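Sports cap (drinks bottle)

A sports cap, also called a sport top or push-pull cap, is a bottle closure you can drink through without taking the whole thing off. Most of the ones I own came free on top of a bottle of something fruity, and I have kept far more of them than my kitchen drawer would like. I started this article for the closures section because the old one was two sentences long and one of them was about wine corks.

Names

People call these things all sorts of names. In my family it was always "the sucky lid," and I won't be moving the article to that title, though I was tempted. Bottling people seem to say "sports closure" and shoppers mostly say "sports cap," so that's what I've used. A "push-pull" is strictly the kind with a spout that slides up to open and down to shut. A "flip-top" has a hinged lid over a hole and belongs in its own article (somebody please write it!).

Parts

The body is the big piece that screws onto the bottle neck. It has a thread on the inside, the same idea as a plain screw cap, and usually some kind of grip on the outside so your fingers don't slide. Grip ridges come fine or coarse, all the way around or in bands, and I've come to have opinions about them. Fine ones look neat but are hopeless with sunscreen on your hands.

Above the body many caps step in to a narrower collar. The spout, or nozzle, sits on top of that. On a push-pull the spout is a separate little tube that rides up and down over a fixed post in the middle of the collar. Pull it up and liquid can get around the post and out the hole. Push it down and the post plugs the hole again. It's a very simple valve, and I spent far too long as a kid trying to work out where the water went.

Then there's the overcap, or dome, or dust cover - whatever you want to call the clear hood that goes over the spout. It keeps lint and bag crumbs off the part that goes in your mouth. Some snap off completely and are lost within the hour. Others are hinged or tethered, which I much prefer.

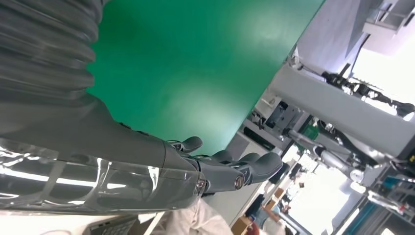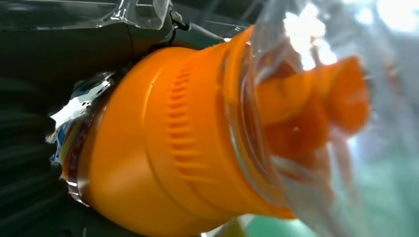

Page last changed Apr 25, 2020 by Bence Kovács

Color

Orange is a popular color for the whole cap, spout included, and the second picture has a good one with its clear cover over the spout. Look at the ridges across the middle of it, too, and at how the collar is stepped. I love a cap in one bright color. You can find it at the bottom of a gym bag, and if it rolls under the car seat you have a fighting chance.

Color does a job for the bottler as well. A row of bottles on a shelf gets sorted by cap color long before anybody reads a label. When I was small there was a drink called Wustano that came in 3 flavors, and we never once asked for them by name. You wanted "the red top" or "the green top," and if all that was left was the yellow top you went without. The colored plastic is normally tinted before molding, so it doesn't scratch off the way a painted lid would. Thin spots and deep spots can look like different shades, especially with light coming through them.

Opening and closing

For anyone who has been handed one of these for the first time: take the cover off or flip it back, hold the body with one hand, and pull the spout straight up until it clicks or stops. Squeeze if the bottle is soft. When you've had enough, push the spout down with your palm. Teeth work for pulling it up, and everyone does it, and my dentist has asked me to stop.

Refilling means unscrewing the body. Leave the spout down while you do it. On a brand-new bottle there may be a paper or foil seal across the neck under the cap, and if you forget about it you can stand there sucking on a closed bottle for quite some time. I've seen a grown man do this at a soccer game for most of the first half.

Leaks

A push-pull cap that leaks has usually got one of two things wrong with it. Either the spout isn't all the way down, or the body has gone on cross-threaded. Unscrew it, turn it backward until you feel the thread drop, then turn it on again. A worn spout is a lost cause. Once the tube has been chewed out of shape it won't seat on the post anymore, and no amount of pushing will help.

Don't trust the dome to hold liquid. On most caps it's there for dust and it doesn't seal at all. I learned this with a library book.

Cleaning

This is the part I get asked about most. Drinks with sugar in them dry inside the collar, right where you can't see, and the spout gets stiff. Warm water and dish soap, spout up, then spout down, then up again, works for me. A narrow brush helps - the Norden one I have is meant for teapot spouts and fits nicely. Let the cap dry with the spout open and the cover off. If you can still smell last week's orange drink, soak it overnight with a spoonful of baking soda.

Some spouts pull right off the post with a firm tug and can be washed on their own. Some are made not to come off, and if you force those you'll have a two-piece cap forever. Check before you pull. And keep any small loose piece away from toddlers.

Swapping caps between bottles

You'd think they would all fit each other. They don't. Neck widths and thread heights vary, and a cap that spins down happily may still sit a hair too high to seal. I keep a shoebox of 81 caps at home (yes, sorted) and the only way I've ever found to match one is to try it, fill the bottle, and hold it upside down over the sink. The Vostow bottles I used to take hiking would only accept their own top. Very annoying, good bottle otherwise.

Throwing them away

Rules differ by town. Some want caps screwed back onto the empty bottle, others want them separate. A sports cap can be made of more than one kind of plastic, with a body and spout of one and a clear cover of another, so it's worth asking your local service what they'd like done with it. Mine wants the clear cover taken off and everything else left on.

See also

Bottle closure
Flip-top (not written yet)
Screw thread
Drinking straw

Notes for other editors

I'd still like a paragraph on the older caps with no cover at all. My own caps only go back so far, and I don't want to guess. If you have one from before the clear domes were common, leave a message on my talk page and tell me what it came off. I'll be sorting out the neck size section in December.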